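Clearing toys off a round table

Stacking cups take up very little space once they are nested. Start with the largest and work down, and check for small pieces left inside before you put them together. A basket kept within reach saves walking back and forth.

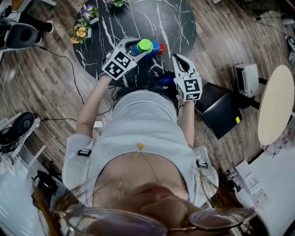

Plastic cups in green, blue and red, gathered on a black marble-patterned table.

Leave potted flowers until the toys are gone, then move them to the floor and wipe the whole top in one go. Dark surfaces show every streak, so use a barely damp cloth and follow with a dry one - an old T-shirt is fine. Wash plastic cups in warm soapy water and dry them before nesting, or they will stick.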